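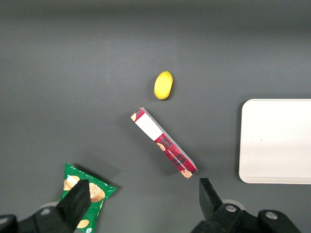 April
By Shaimaa Ait Ali

The Tullen is a dark gray tabletop with a matte finish, sold without legs. I bought one for the kitchen to replace a glossy white top that showed every crumb and fingerprint. I paid 300 dollars for it from Keronico, and delivery was another 85.

I have used it every day through the winter, mostly for unpacking groceries and packing lunches. Chips, cookies and fruit all land on it before they go anywhere else. The color is darker than it looked on my screen, and it changes a bit with the light. A lemon or a red plaid cookie box shows up well against it. A black pen does not, and I have lost a few that way.

Glare was my main complaint with the old top, and that is gone. I can sit under the ceiling light and read a label without tilting it.

Cleaning is mixed. Dry crumbs wipe off with one pass of a cloth. Grease is slower. A few broken potato chips left a dull smear that I didn't see until the next morning, and it took dish soap and warm water to get it off. Plain water just moved it around.

The surface has held up. I drag cans across it and have found one scratch, near a corner - short, and only visible from the side. My neighbor Pranab Munshi has the Mahrous top, which is thicker and cost him 700. His feels more solid when you lean on it, but it has more scratches than mine after the same winter.

The instructions are one folded sheet and the drawing for the bracket holes is too small to read. I ended up measuring them myself.

I would buy it again at this price. If you cook with a lot of oil, get something lighter.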